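Some news I've been sitting on since November: I've been made a fellow of the Trillside statistics society! Me, a person who still does long division on her fingers. Thread, because I've had two mince pies and want to talk about forecasting.

The letter says it's for "contributions to demand forecasting", which in plain words means I've spent years guessing how many people will turn up at Badlow library, and then being told how wrong I was. 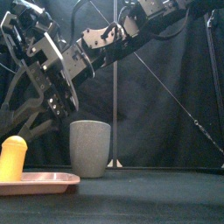 Robot arm with its gripper hanging down, 24/12/2019

The Badlow work is the bit I'm proudest of. We had 1049 days of door counts, with holes all over the place (bank holidays, a broken sensor, one very long roof repair). My first model was a mess. It thought every winter was the same winter.
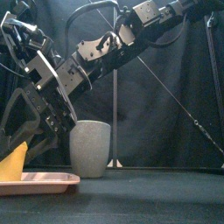

So I went back to something much simpler: take the same day last year, nudge it by how the past month has gone, stop there. It beat my clever one on almost 400 of those days, and I sulked for a week.

People keep asking what software I use. Mostly Dorura, which is slow and ugly and I love it. I did try Hegyi for the charts but I kept losing my axis labels, so back I went.

The thing I bang on about in every talk is the range. If you tell a library manager "expect 60 visitors in the first hour" she'll staff for 60. Tell her it could easily be 20 either side and you get a much better chat about who's on the desk. 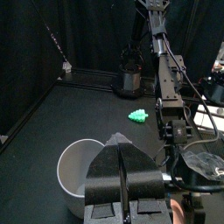
And please, please keep your old forecasts! Don't tidy them away once the real numbers come in. I've got a folder of all mine, including the awful ones, and going through it taught me more than any course I've paid for.

Quite a few of you have messaged me the same thing, so I'll put it here. 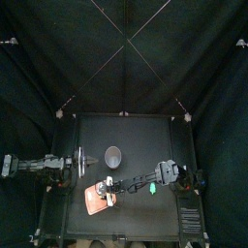
Do you need a maths degree to get started with forecasting?

School maths and a spreadsheet will take you a good long way. Pick something you can check every day, write down your guess the night before, and work out your average miss at the end of the month.

Right, sprouts to peel. More about the broken sensor after Christmas if anyone wants it.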